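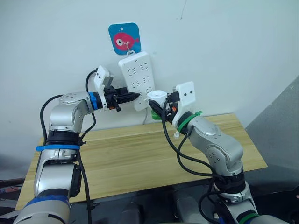

入冬前居家安全检查表（带批注）
表单编号 3016，适用于 Hultdale 小区自住和出租住宅

又到了我一年里最喜欢的一件家务！每年供暖前我都要拿着这张表把家里从门口走到阳台，走完一圈心里特别踏实。今年的版本在旧表上改了不少，批注也写得更啰嗦了，都是这几年自己踩过的坑和邻居们留言里说到的。打印出来夹在板子上用最顺手，手机上勾也行。

每项后面有三种记法：合格打勾，有问题画圈，家里没有这样东西就写“无”。画圈的当天在最后一页写清楚打算怎么处理。我家两室一厅，熟练以后全程大约34分钟，第一次做请留出半个下午，中间可以泡杯茶。

需要准备：手电筒、一把折叠梯、软毛刷、小喷壶、洗洁精、一支油性笔、一卷纸胶带。胶带用来在有问题的地方贴个记号，写上日期，特别好用。

一、入户门和走道

□ 门锁从里面能一下打开，不用找钥匙
批注：我家旧锁晚上习惯反锁两圈，钥匙拔下来放包里，想想真后怕。后来换了 Esico 的旋钮式锁芯，在里面一拧就开。出租的房子请把这一条排在最前面。

□ 门口到各个卧室的路上没有堆东西
批注：试试关了灯走一遍！白天觉得挺宽的走道，夜里脚趾头会告诉你真相。婴儿车、快递箱和换季的鞋都算。

□ 防盗链、猫眼完好，猫眼盖能合上

□ 楼道的防火门能自己关到位
批注：公共部分归物业管，可是多看一眼不费事。我们这栋的闭门器去年漏油，门总留一条缝，报修第二天就换好了，给物业鼓掌。

□ 全家知道往哪边下楼
批注：带孩子走一遍真的楼梯，比讲十遍都管用。孩子会问很多问题，慢慢答就好。

二、烟雾和一氧化碳报警器

□ 每台报警器按测试键都响
批注：按住，听到响再松手。提前跟家里的老人和猫打个招呼。

□ 机身背面的生产日期在有效期内
批注：这一条旧表没有，今年加上的！电池换得再勤，里面的探头也会老。年限以说明书为准，说明书丢了就去厂家网站找一份。我家 Purnero 的那台，日期印在电池盖里面，找了好一阵才找到。

□ 用软毛刷清过进气口的灰
批注：别用湿布，也别对着喷清洁剂。

□ 装修时套上去的防尘罩已经摘掉
批注：别笑，我在两户人家见过戴着红帽子的报警器，主人都以为那就是它的样子。

□ 有燃气热水器或壁挂炉的，一氧化碳报警器装在说明书要求的位置
批注：一氧化碳和烟雾是两回事，能报烟的机器不一定能报它。买之前看清楚型号。

三、燃气

□ 软管表面没有裂纹、发硬、发黏
批注：弯一弯靠近灶具的那一段，老化通常从那里开始。橡胶管到了年限就换，看着还新也换。我已经换成金属波纹管了，橱柜里清爽了好多！

□ 接头处刷肥皂水，不冒泡
批注：洗洁精兑水装进小喷壶，喷完耐心看一会儿。千万不要用火试。

□ 灶具熄火保护正常
批注：点着火，用锅盖把火焰扇灭，过一会儿应该能听到“嗒”的一声断气。听不到就关阀门报修，当晚点外卖。

□ 热水器排烟管通到室外，接缝不松
批注：有些老房子的烟管只伸进吊顶就停住了，要拿手电往里照。这一条我请师傅来看，自己不拆。

□ 知道总阀在哪里，拧得动
批注：我在阀门旁边贴了纸胶带，画了箭头，客人来了都能看懂。

四、用电

□ 漏电保护开关按测试键能跳闸，之后能推回去
批注：先把电脑关了再按。是的，我有一年没关。

□ 配电箱里每个开关都写了标签
批注：油性笔写“厨房”“卫生间”“空调”，字大一点。跳闸的时候往往黑着灯，举着手机看蝇头小字可太难受了。

□ 取暖器单独插墙上的插座，不接插线板
批注：全表我最想让大家记住的一条。取暖器、电热水壶、电饭锅都是大功率的东西，几样一起接在一块插线板上，负荷很容易超过它的额定值。额定值一般印在背面或者底部，翻过来看一眼。

□ 插线板没有发黄、变形，插头插进去不松
批注：用了一阵以后用手背靠近插头试试，明显发烫就停用。

□ 插线板不一块接一块地串着用

□ 电线没有压在地毯或者床脚下面
批注：还有门缝！阳台门夹着一根线过冬的人家，我数都数不过来。

□ 电热毯平铺，没有折痕，收纳时卷起来放
批注：折着放一个夏天，里面的线容易伤。拿出来先摊开，通电看着它一会儿，再铺到床上。

□ 浴室插座有防溅盒，盖子合得上

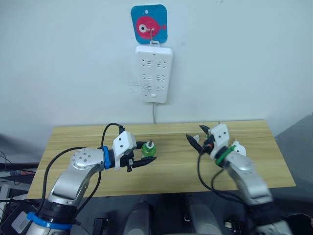
留言区有位读者说，她家老人总觉得取暖器“就开一小会儿没事”，讲道理讲不通，最后她在客厅墙上的插座旁边贴了张纸，写着“暖暖专座”，老人反倒天天记得用。这个办法太可爱了，我立刻抄走！

补充一句，贴纸别挡住插座，也别贴在取暖器的出风口上。

五、取暖和保温

□ 取暖器周围留足空地，窗帘、被子、沙发都够不着
批注：说明书上会写具体距离，照着量。窗帘要拉开和拉上各看一次，我家的窗帘一拉上正好飘到取暖器上面，不试根本想不到。

□ 取暖器歪倒会自动断电
批注：开着的时候轻轻扶着倾斜一下，灭了就对。

□ 取暖器上不烘衣服
批注：袜子也不行。一只也不行！

□ 暖气片放过气，阀门不滴水
批注：放气时拿个杯子接着，水可能是黑的，正常。供暖头一天家里最好留人，我们小区一般选在星期五下午试水，楼上楼下互相照应，特别有人情味。

□ 晚上卧室温度不低于18度
批注：这是我给自家定的数，老人孩子在家就再高一点。放一支温度计在床头，心里有数。

□ 窗缝密封条完整，同时留有能开的换气窗
批注：密封条我用的 Renaud 的自粘款，撕开一贴就好，过瘾极了，差点把整个家都贴了一遍。用燃气的房间一定要留通风，别封死。

□ 室外水管、空调排水管包好保温棉
批注：拐弯的地方最容易漏包，用胶带多绕两圈。

六、厨房

□ 灭火毯或者灭火器拿得到，家里人会用
批注：挂在灶台正上方就错啦，起火的时候手伸不过去。我挂在厨房门边。灭火器看压力表，指针要在绿区，瓶身要在有效期里。

□ 抽油烟机滤网洗过
批注：浓浓的油垢本身就能烧起来。热水加小苏打泡一晚，第二天冲干净，亮得让人想拍照发群里。

□ 锅盖放在伸手就能拿到的地方
批注：油锅起火，关火，盖锅盖，别浇水。我让家里每个人都背过。

□ 刀具、打火机放在孩子够不到的地方

□ 洗洁精、消毒液、管道疏通剂放在原来的瓶子里，标签看得清
批注：分装是大忌，尤其不要装进喝饮料的瓶子。分装的人记得，家里别人不记得。换季大扫除时很容易顺手找个空瓶就灌，请忍住！

□ 含氯的消毒液和酸性的洁厕剂分开放，不一起用

□ 过期的药和清洁剂已经清出来
批注：小区的回收点怎么收，请先看公告栏，别往下水道里倒。
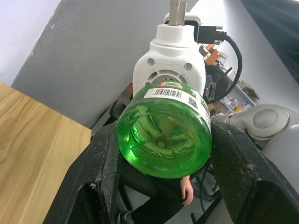
关于分装，另一条留言的意见是，光说“别用饮料瓶”还不够，应该把“洗净晾干再用也不行”写进表里，因为她身边总有人觉得洗过就没关系。我完全赞成，下一版就加进去，先请大家用笔补在那一条旁边。

她还问花肥和洗衣液算不算。都算。凡是不能入口的，一律留在原包装里。

七、卫生间

□ 防滑垫吸盘还吸得住
批注：翻过来洗一洗，背面滑腻腻的就白铺了。晒干再放回去。

□ 扶手用力拉不晃
批注：按体重最大的那个人的力气去拉。松了就请人重新打孔固定，吸盘式的扶手我不敢给老人用。

□ 淋浴房玻璃没有崩边，门轮顺滑
批注：边角用手电侧着照，细小的缺口会反光。

□ 热水龙头出水温度适中
批注：有小孩的家庭请把热水器温度调低一点，洗澡时先放冷水。

□ 地漏里有水封，不返味

□ 门锁从外面能用硬币打开
批注：小朋友把自己反锁在里面的故事，每栋楼都有一个。

八、卧室和儿童房

□ 衣柜、书架、斗柜固定在墙上
批注：孩子会把抽屉拉出来当楼梯爬。防倾倒的带子不贵，装一次管很久，我装完使劲晃了晃，纹丝不动，好有成就感！

□ 窗户装了限位器，窗下没有可以踩的凳子和床头柜

□ 窗帘拉绳收短，孩子够不着
批注：带圈的绳子尤其要改。

□ 睡前关上卧室门
批注：万一起火，关着的门能挡住不少烟。要和报警器一起考虑，门关上以后屋里也得听得见响声。让一个人在客厅按测试键，另一个人躺在床上听，我们家玩得可开心了。

□ 手机不压在枕头下充电

九、阳台和室外

□ 花盆在栏杆以内，大风天吹不走
批注：冬天风大，挂在外侧的花架请全部收进来。多肉们也想进屋。

□ 晾衣架的螺丝没有生锈松动

□ 阳台没有堆纸箱和旧家具
批注：楼上飘下来一个烟头就够麻烦的。

□ 电动车和它的电池都不进家门
批注：用小区的充电棚。棚子离得远一点，就当散步。

□ 空调外机支架没有明显锈蚀
批注：从窗里往外看就行，身体别探出去，看不清就约师傅。

□ 排水口的落叶清干净

十、应急物品

□ 手电筒亮，备用电池放在一起
批注：放在固定的抽屉里，全家都知道是哪一个。

□ 急救包里的东西在有效期内
批注：创可贴总是第一个用完，碘伏总是第一个过期。

□ 紧急电话写在纸上，贴在冰箱门上
批注：火警、急救、物业值班室、燃气抢修，再加一位住得近的亲戚。孩子要会说自己家的楼号和门牌。我家是2413，孩子编了一首小曲来记，现在全家都会唱。

□ 饮用水和几天的干粮备好
批注：别买自己不爱吃的，到期了还得硬着头皮吃掉。

□ 约好了家外面的集合点
批注：我们家定在大门口那棵银杏树下。树很大，叶子黄的时候漂亮得不得了。

问题记录（可加页）

房间：
哪一项：
什么情况：
打算怎么处理：
谁来做：
复查结果：

写法举例：卫生间，扶手，右端螺丝松，先停用并贴胶带，请师傅重新固定，装好后再拉一遍。

关于复查：画圈的项目修好以后，请从头再做一次那一项，别只听人说“弄好了”。我去年的密封条就是这样，贴完没回头看，一周后翘了半条。

关于频率：报警器按键测试和漏电保护测试每个月做一次，其余的入冬前做一遍，开春收取暖器的时候再看一眼用电那一节。

欢迎继续在下面留言，你家有什么检查的小窍门也请写上来，我真的每条都看，看到好的会高兴一整天！空白表在物业前台可以领，字号放大的那一版也印好了。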